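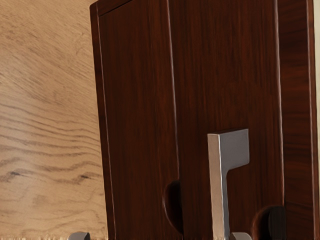 Fig. 1. Wrist camera view, fingertips on the bottom edge, handle not yet between them.

Week 6 handout: Opening a cabinet door in simulation
Robot Manipulation Project Class, Rondmont
Notes by Ketsara Tanasarn
March 20, 2019

Hi all! These are the notes I promised on the cabinet task, a bit longer than usual since so many of you wrote to me about it after the last lab. Bring them along, scribble on them, and please read the part on frames before you touch the code, because that's where most of the emails came from.

What we're doing

You get an arm, a two-finger gripper, a table and a cabinet with a metal handle, all in the simulator. Your program has to bring the gripper to the handle, close on it, and pull the door open. Sounds like a ten-minute job (I thought so too, the first time I set it up, and I lost a whole weekend to it). Doors are hard in a way that blocks on a table aren't. A block goes wherever you push it. A door only goes along its own arc, and if your hand insists on a straight line, something has to give - usually your grip.

The project file is called Dutis and the starter code sits in the folder next to it. Don't rename the folder. The loader looks for it by name and gives you a very unhelpful error if it's gone.

Two views, two jobs

You have a camera on the wrist and a camera that looks at the arm from outside. Use both! In the wrist view you get the handle big and close, so it's great for lining up left and right. What you don't get is much sense of how far away the door is. In Fig. 1 you can see only the very tips of the fingers, and from that picture alone I couldn't tell you the distance to the wood. Read the distance from the state printout, or go look at the outside view.

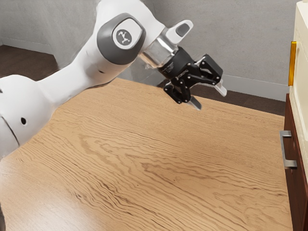 Fig. 2. Outside view. Gripper open over the table, cabinet handles at the far right.

When I'm grading I look at the outside view first, mostly to check that the arm isn't folded up in some awful way. Maham Farooqui had a lovely approach path last October that ended with the elbow twisted so far around that there was no room left to pull. The gripper was perfect, the arm was stuck. So before you plan the reach, think about the pull. Where does the wrist need to be when the door is halfway open? Can the arm get there? If you can't answer that, move your start pose and try again.

One more thing about Fig. 2: there are two vertical handles over on the right, a yellow one higher up on the cream cabinet and a silver one lower down on the dark wood. The target in this task is on the dark wood. Picking "the nearest handle to the gripper" in code seems clever until the arm starts somewhere else, so please use the target name in the task file.

Frames (read this part!)

The handle position comes to you in the world frame. The wrist camera reports things in the camera frame. Your gripper command wants the base frame. Three frames, and every one of them has an x that points somewhere different. If your gripper heads confidently off toward the wall, you've mixed two of them up, I can almost promise.

My advice is to write the frame into the variable name. handle_world, handle_base, handle_cam. It's ugly and it works. Zeeshan Kakakhel does it with a single letter at the end, which is fine too, as long as your partner knows what the letter means.

Also, check your transform on a point you already know before you use it on the handle. The table corner is good for this.

The approach

Break the reach into stages. I use these:

Stage A: move to a pregrasp pose in front of the handle, fingers open, pointing at the door.
Stage B: line up sideways until the handle's vertical bar sits between the fingers.
Stage C: move straight in, slowly.
Stage D: close, and check that the fingers stopped before they met each other.

Stage B is where people rush. Compare Fig. 1 with Fig. 3. In the first one the right fingertip is directly under the bar and the left one is way over to the side, so driving straight in from there is asking for a finger to hit metal. In Fig. 3 there's a fingertip on each side of the stem and the gap is where it should be. That's the view you want before you start Stage C. 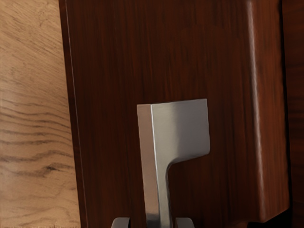 Fig. 3. Lined up: the stem of the handle falls between the fingertips.

You'll notice the handle has that flat piece sticking out to the right at the top, like a little flag. Don't aim for the flag. It's wide, and an open gripper coming in sideways-on may not fit around it. Aim for the stem underneath. If you compute your grasp point as the center of the whole handle shape, the flag pulls your answer to the right, and you'll be off by just enough to be annoying. Fouzia Dogar's fix was to throw away everything above the stem and take the center of what's left. I've stolen it for the starter code (thanks, Fouzia).

The pull

Move the hand along the arc and turn the wrist as you go, so the fingers keep facing the door. Small steps. I allow up to 515 steps per run, and that's generous, so there's no prize for yanking.

If the grip slips, stop and go back to Stage A. Trying to re-close from wherever you ended up is tempting and makes for logs that are very hard to read.

To hand in

Your code, the log from 21 runs with the random seed changed each time, and a page on your worst run. I mean it about the worst run - tell me what you think went wrong and which view showed it to you. Junaid Khattak has office hours in room 23 if the simulator won't start on your laptop. For anything about grasping or frames, come to me.

Next week we do the same door with a noisy handle position, so keep your code tidy.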